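Lellesa Gripper Notes
2020-05-31

Post 1
Right, a thread on two-finger grippers and soft furnishings. I've been reading the Caltemix brochure again, the one that says their parallel gripper "handles everyday household objects with ease". I have a house's worth of everyday objects and I've yet to see the ease.

Post 2
The question for this round is small. Is the Caltemix pair any better at cushions than the Nisach pair we used in January? Same arms, same head camera, same controller. Only the fingers and the finger drive have changed, so if there's a difference I'd like to know where it comes from.

Post 3
Why cushions? Every demo video uses a mug, a block or a plastic apple. Those have an edge that stays where you left it. A cushion changes shape when you touch it, and if you pile several in a tub chair you can't tell from above where one stops and the next starts.

Post 4
So, a brown velvet armchair with grey, pink and pale blue in it, and the right arm going for the edge of the grey pillow on the left. You want a pinch of cover with a bit of filling behind it. Too shallow and you've got a fingernail of fabric, too deep and you've got the neighbour as well.

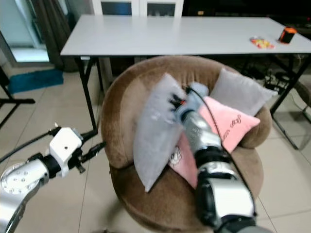

Post 5: What the numbers say
We did 200 grasps per gripper over 8 sessions. I counted a grasp as good if the pillow cleared the chair arm and stayed held for 12 seconds. Nisach came out slightly ahead on the plain covers. Caltemix came out slightly ahead on the ones with stitching. I wouldn't bet my lunch on either gap.

Post 6
The spec sheet makes a great deal of grip force. Force was never my problem. Squeeze a pillow harder and the filling slides off somewhere else, and you're left holding two layers of cloth very firmly. What I'd pay for is a decent signal telling me how thick the thing between the fingers is.

Post 7
Both makers do report finger position, in fairness. Caltemix's reading is smoother. Smooth can also mean filtered to death though, and I suspect that's what we have, as it lags behind the fingers whenever they close quickly. I've written to ask. The reply was a link to the brochure.

Post 8
Cameras next. The head view is fine for choosing a pillow and poor for the last few centimetres, when the gripper covers the very bit you care about. People keep telling me a wrist camera fixes this. It gives you a lovely close view of cloth. Grey cloth, filling the whole picture, with no depth worth having.

Post 9
The reach matters more than I'd allowed for. With the chair off to the right, the right arm has to fold up close to the body and the left one can barely help.
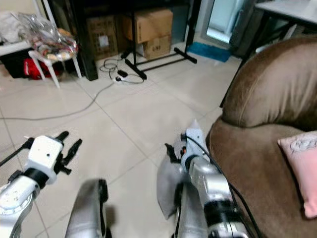 I'd call that a fault in my layout before I'd call it a fault in the arm, but the brochure has a reach diagram with a neat half circle on it, and half circles don't have elbows. Measure yours with the elbow where it'll really be.

Post 10
Cables. The run outside the arm is easy to get at and I like that. I don't like that every maker's drawing leaves it out. Allow slack for the wrist at full turn, then go through the whole range slowly by hand before you let the controller near it.

Post 11
Price, as I know I'll be asked. The quote for the Caltemix pair with brackets was 2,779, before shipping. For a tie with what we already had. If you own neither, toss a coin. If you own one, keep it and spend the money on finger pads.

Post 12
On pads: the Ó Néill ones, the softer sort, made more difference than swapping the entire gripper did. I've only tried them on the Nisach so far and only on plain covers, so take that with plenty of salt. They also pick up velvet fluff and want wiping after each session.

Post 13
Next up is the same test with the pads on both, and the chair moved in closer to the middle. I'll post the table when it's done, including the bad sessions. If anyone has got a straight answer out of Caltemix on that filtering, please send it my way.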